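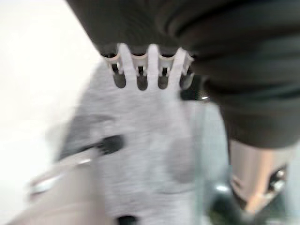
The sweatshirt that wouldn't go away

I own one gray sweatshirt that has never once been put in a drawer. It goes from my back to a chair, from the chair to the bed, from the bed to my back again, and I have lived this way since college and considered it a system. Then I spent most of February trying to keep one room in order, every day, and writing it down (my editor's idea, she has a very clean house), and the sweatshirt turned out to be where all the trouble was.

Everything else I could manage. Mail goes in the tray. Cups go in the sink. But soft things have no edges! A heather-gray sweatshirt looks put away when it's folded in half on a white surface, and ten minutes later one sleeve has slid out and you have laundry again.

So I called Martti Seppälä, who teaches a folding and sorting class out of a shop called Raka, and asked him what I was doing wrong. He had me fold while he watched over video. There was a long quiet.

"You're folding it like a letter," he said. "It isn't paper. You have to press the air out or it opens back up."

His method goes like this. Lay the thing face down. Smooth it with the flat of your forearm, which feels silly and works very well. Bring one side in to the middle, then lay the sleeve back on itself so it runs straight down, and do the other side. Pull any drawstring inside the hood. Then fold up from the bottom in thirds and lean on it. Really lean. I'd been patting my clothes for twenty years like they were somebody's dog.

The other half of his advice was about where you do it, and this is where my month got more interesting. I'd been folding on the bed, and a bed gives under you. Martti wants a hard, clear surface at a height where your shoulders stay down. I have exactly one candidate in my place, and it's the table, and the table was full.

I should say that I love tables. I've written about them in this magazine before and got letters. But I have mostly loved them as places to set things, and when I asked Riku Fukuda to look over the room with me (he styles interiors for a small outfit called Plaleo, and he's an old friend, so he's allowed to be rude) he told me I was using mine as a shelf with chairs.

His favorite kind of table for a small room is round and glass, and I argued with him over that for most of a lunch. Fingerprints! Crumbs you can see from the door! He said yes, precisely, you see them, so you wipe them. With a wooden table you can lose a spoonful of sugar in the grain and feel fine. Glass keeps after you. It also lets the floor through, so a rug underneath stays part of the room, and a round gray one under a round top makes the whole corner look settled even when the rest of the place is a mess.

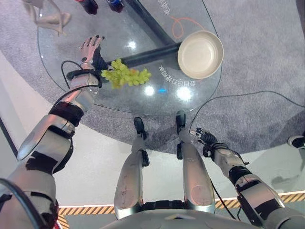
Riku's rule for what can live on a table full time is two things, a bowl and something to eat. I asked if the something to eat could go in the bowl and he looked at me with real patience. An empty bowl is useful, he said. Keys go in it, or the pits from the olives, or nothing. Grapes are happy on their own for an afternoon. Green ones especially look good against clear glass, and people will pick at them without being asked, so by evening the table has cleared itself.

He's less strict than I expected about pattern. Some glass tops come with lettering or a bit of line drawing on them, and I'd assumed he would hate that. He likes it. A little orange squiggle or a row of writing gives your eye somewhere to land, he says, and then you don't feel the need to fill the space with candles. The one thing he won't have is a tablecloth on glass. We didn't get into why. The food had come.

I didn't buy a new table, by the way. I cleared the one I had, and that took a whole evening and two grocery bags. Under the pile I found a library card, a warranty for a toaster I gave away, and the other half of a pair of socks I had written off.

Now I fold there in the morning before coffee. Bowl to one side, fruit to the other, sweatshirt in the middle. It takes me a couple of minutes if I don't have to redo the sleeves, and I usually have to redo the sleeves. I sent Martti a photo of my best one and he wrote back, "Left side is fat." He was right, so I opened it up and did it again.

The drawer is the part I'm still working on. It sticks, and there are swimsuits in it.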